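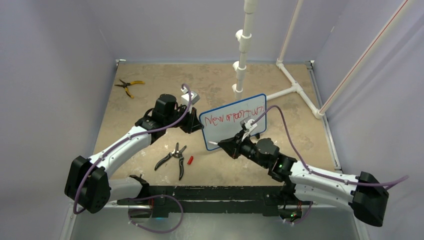 Page last changed: 14 December 2022

Workshop > Manipulation > Control and planning software

Filed under: two-arm setups, trajectory smoothing

**stylus_drift**
So the handwriting is getting readable! "New opportunity" in red on the little blue-edged whiteboard, and I could read it from across the room. It still climbs to the right and the last letters bunch up against the border. The planner (I'm on Drollholm, with the Stergiou controller underneath) lays each letter out in board coordinates, so my money is on the board pose. Has anyone got a neat way of refreshing that between strokes?

**kettle_lead**
Lovely stuff! Look at how the board is sitting, though — right side higher than the left. Your text may be quite happy relative to the board. I'd check the angle between the two before touching anything.

**Charalambos Zervas**
I disagree, a bit. Tilt gives you a slope, fine, but it won't give you crowding. That smells like a width estimate that's too generous. Do you scale the whole phrase first or go letter by letter?

**stylus_drift**
Letter by letter, with a fixed gap of 2 mm. Oh. Yes, I see where you're going.

**Charalambos Zervas**
Lay out the full string, measure it, then shrink to fit. Radolholm has a function for it and it's dead simple.

**kettle_lead**
Happy to give you the crowding, but I'm sticking with tilt for the slope. The uneven letters look like something else again. What rate are you sending waypoints at?

**stylus_drift**
50 Hz, straight through with no smoothing.

**kettle_lead**
There's your wobble, I reckon! Put a spline over them and let the controller interpolate. I love this bit of tuning, you can see every change in the ink.

**dekev_user**
Careful with heavy smoothing, it rounds off the corners on the N and the w. We went too far with it on Dekevholm in March and everything came out as loops. Start low.

**stylus_drift**
Will try the string layout first, then a light spline, and log the board angle on each run.

1346 views · 9 replies · 2 shares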